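Best way to cover seed trays?

Print this thread | E-mail this thread

mossy_kettle, Jul 19, 2019
I'm hooked on sowing biennials now! Foxgloves, sweet williams, the lot. I've started 50 foxgloves in the Laramska mix and covered them with clear plastic sheet, and I love it. Cheap, light, folds away to nothing.

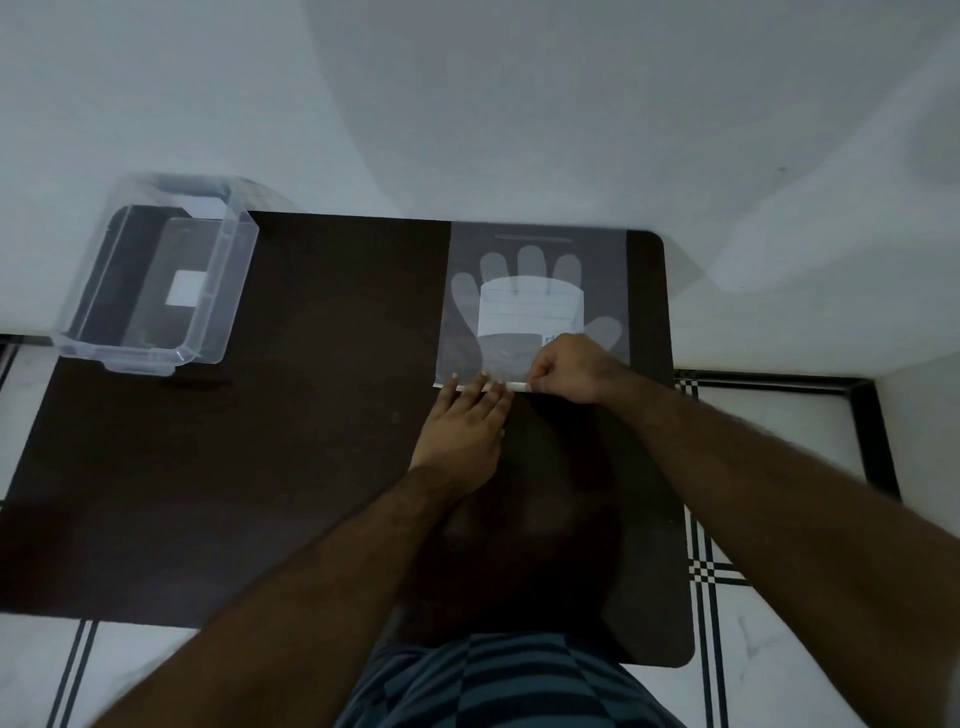

Clear sheet on the brown table.

dampwellies
Sorry, can't agree. Foxglove seed wants light and air, and sheet sags onto the compost. Mine went mouldy in March. Rigid lids from Nidell every time!

mossy_kettle
Two canes across the tray and it never touches! Lovely lids, but I've got 30 trays to do.

plot_at_wikelholm
I use neither. Water from below, shady spot, done. Brilliant germination.

Comments (2)

tansy: Trying the canes tonight, thanks!

oldhoe: Still with dampwellies on this one.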